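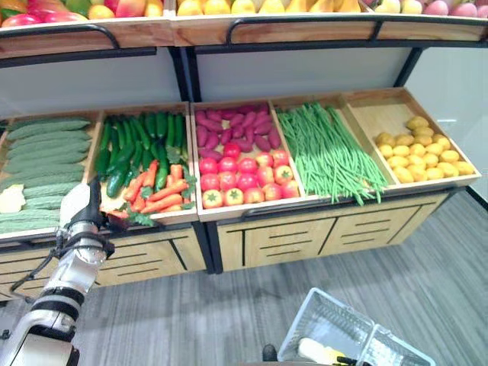 How long do mangoes keep once they're ripe?

Musyoka Mfaume
Bought 6 mangoes on Wednesday, all hard as doorknobs. By the weekend they had held a meeting and gone soft at once. My wife says the fridge ruins them, my brother says the counter ruins them, and I am running out of relatives to ask. Where do they go?

Detlef Brinkmann
Counter until they give a little when you press near the stem, then into the fridge. You'll get up to five days that way. Your wife is right about the hard ones - cold stops them ripening properly and they end up tasting like a wet envelope. If you can't keep up, peel, cube and freeze on a tray before bagging. Skip the tray and you'll own one large mango brick.

Carter Bouchard
Buy 2 at a time?

Waqas Satti
What Detlef said. Keep them away from the bananas too, unless you want them ripe faster. Soft ones make a decent lassi with yogurt, a pinch of salt and not much sugar. I've never had one last five days in my fridge, but I have teenagers.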